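Chain lube, and other things I said I'd stop buying

8 February 2020

I have reached the age where a parcel containing bicycle chain lubricant counts as a good day. The latest is Lovura's winter stuff, the green bottle, which Essam Zaki from the club has been going on about since before Christmas. Essam's bike is cleaner than my kitchen, so I listen to him on these matters and ignore him on everything else, particularly saddles.

My winter bike is a steel Brinkmann tourer with mudguards and a rack, and it weighs roughly what I did when I started secondary school. It gets ridden in all the weather I tell other people I don't ride in. By this point in the year the chain usually sounds like someone stirring a bag of spoons. I'd been using Sekix, the dry one, in the wet, and had the nerve to complain about it.

So I cleaned the lot. Chain off, cassette off, both in a tub of degreaser, toothbrush, bad language. The jockey wheels had grown a sort of felt. I put on one drop of the Lovura per link, as instructed, wiped off what was left and let it sit overnight. 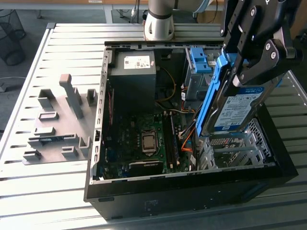
The first ride was the Grukesness loop, 46 miles with a café at the far end and a headwind both ways. The lane by the reservoir was under water again, deep enough to wet the bottom bracket, and I rode through it with the sort of confidence you have when the degreasing has already been done. The chain kept quiet all the way home. I could hear the mudguard stay rattling instead, and then my left knee.

Since then I've done four more rides on the same application, 118 miles all told counting the loop, and it has only now started to mutter a bit in the biggest sprocket. The Sekix would have been squeaking before the end of the first one. It does pick up grit, mind. My right calf has the chainring print on it most evenings and there's a mark on the hall wallpaper that I am hoping will be taken for a shadow.

Fadime Sezer tells me I should give up on drip lube altogether and start waxing. She has a slow cooker for it. She takes the chain off, simmers it at 80 degrees, swishes it about and hangs it on a coat hanger, and she does this on purpose, for pleasure, with three chains in rotation. I admire it very much. I also know that if I owned a slow cooker full of wax there would come a night when I was tired and put a casserole in it.

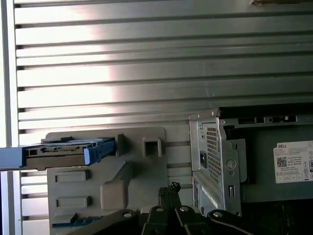

Drive in its blue tray, next to the ribbed metal panel.

Anyway, the bottle is good and I'll buy another. The nozzle is less good. It dribbles down the side after every use, so the bottle now lives in an old sock on the shelf, and the sock is better lubricated than anything else in the shed. A smaller tip would fix it.

The new brake pads are still in their packet. I'm saving those for March, when the road through Grukesness is supposed to be resurfaced and I might like to stop and look at it.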